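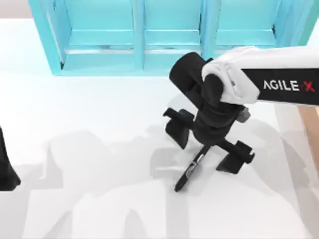
Chapter 6
Friction: The Force That Lets You Get a Grip

Try to imagine one morning without friction. Your feet slide off the bedroom floor. The doorknob spins uselessly in your palm. Your toothbrush shoots out of your fingers, and the knot in your shoelace slips open the second you let go of it. Nails slide back out of walls, and a parked car on the gentlest slope rolls away with its brakes on. Friction is at work in nearly everything you do before breakfast, and by the end of this chapter you'll be able to put numbers on it!

In Chapter 5 we treated surfaces as perfectly smooth. That was a useful trick, and it let us get a feel for Newton's laws without too much clutter. Now we put the roughness back in. The answers get a little messier, but they also start to match what happens when you push a real box across a real floor.

The Stevside Ramp

The town of Stevside has a short, steep street that runs down to the old ferry landing. Flat-bottomed wagons once hauled stone blocks from the Clegg quarry down this hill, and the drivers had a problem. On dry days the blocks stayed put on the wagon beds. After a March rain they would sit perfectly still for half the trip, then suddenly let go and slide. Once a block began to move, it almost never stopped on its own.

Look closely at that story, because it has most of this chapter packed inside it. Why did the blocks hold still at all on a tilted bed? Why was it so much harder to stop one than to keep it from starting? And why did the drivers find that a heavy block and a light block, cut from the same stone, began to slip at the same angle? That last one surprises almost everybody the first time they test it, and I hope it surprises you too.

Two Kinds of Friction

Put this book flat on a desk and push it sideways with one finger, very gently. It doesn't move. Push a little harder – still nothing. The desk is pushing back on the book exactly as hard as you are, and it adjusts its push to match yours. This is static friction, and it has a limit. Go past the limit and the book jerks forward. From then on you are working against kinetic friction, which for most pairs of surfaces is the weaker of the two. You can feel the change in your fingertip.

Both kinds depend on how hard the surfaces are pressed together. We call that pressing force the normal force ("normal" is an old word for "at a right angle"). Suppose a crate weighing 506 newtons rests on a level floor. The floor pushes up on it with 506 newtons, and that is the number we use to find the friction. Squeeze a jar between your hands and the same idea works sideways: the harder you squeeze, the more friction is available to hold the jar up. Squeeze too lightly and down it goes.

What You Will Need

Section 6.1 uses free-body diagrams from start to finish, so go back and practice a few if yours are rusty. You should also be comfortable splitting a force into two parts at right angles. If you can find the part of a crate's weight that points down a ramp, you're ready.

Words to Know

static friction
kinetic friction
normal force
coefficient of friction
angle of repose

Before You Read

Find a coin, an eraser and a hardcover book. Place the coin and the eraser side by side on the cover, then slowly lift one edge. Write down which one slides first, and measure the angle if you have a protractor. Now tape a second coin on top of the first and try again. Keep your results, as we'll come back to them in Section 6.3.

6.1 When Things Stay Put

Let's begin with an object that isn't going anywhere. A filing cabinet weighing 3200 newtons stands on a level concrete floor, and you lean against it with a horizontal force of 73 newtons. The cabinet stays where it is. Its acceleration is zero, so the forces on it must balance, and static friction must be 73 newtons in the direction opposite to your push.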